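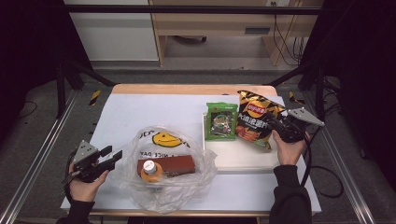
The table, with the pharmacy bag and the snack tray.

I have been trying to work out why unpacking after the store takes me so long. The shopping itself is fine. I go on Tuesday after work, park on the Githolm side where there are always spaces, and I'm home before seven. Then the bags sit there until bedtime.

Part of it is that I buy for two places at once. Some of it stays in my kitchen and some of it goes to my aunt in Lendville, who doesn't drive anymore. For a long time everything came in the door together and I sorted it on the counter, next to the toaster and the mail. Twice I left her things behind, and once I drove 28 miles with my own dish soap and none of her crackers.

So now I sort on the table. I put a big white board on top of it, mostly to protect the wood, and I've found I like it for another reason. Small things show up on it. A loose pill bottle or a receipt doesn't disappear against white the way it does on wood grain.

Anything from the pharmacy stays in its bag. I used to take it all out and line it up, and then I'd have to gather it again to carry it. The clear bags with the yellow smiley face and A NICE DAY on them are good for this. I can see the brown box and the orange bottle without opening anything, and the bag goes straight into the car. They wrinkle badly and they don't stand up, but they hold together for the drive.

Snacks go on a shallow white tray with a raised rim. Lay's for me, plus whatever small green package I picked up on the way to the register. The tray is what I carry to the cupboard, so it's one trip. If the tray is full I've bought too many snacks and I stop there. My neighbor Alvar Viklund uses a muffin tin for the same job, which seems too fussy to me, but he has kids and they each get a cup.

Cold things skip the table entirely and go in the refrigerator with the bag still around them. I deal with those after dinner. I know some people will object to that. The refrigerator doesn't care.

I did look at buying a proper sorting cart. Qiuyue Yu at work has one and likes it, and she offered to lend it to me for a week. It took up most of the space between the table and the back door, and I kept walking into it. The tray cost me less than lunch and hangs out on top of the microwave between trips.

What I haven't solved is the paper. Receipts, the stapled pharmacy sheets, coupons that print whether I want them or not. At the moment they go in a shoebox. I went through it in August and there were 153 pieces of paper in there, and I needed four of them. I kept the four and recycled the rest, and the box is already half full again.

Next month I'm going to try asking for emailed receipts at the stores that offer it. The pharmacy sheets I'll still keep, at least until my aunt has read them.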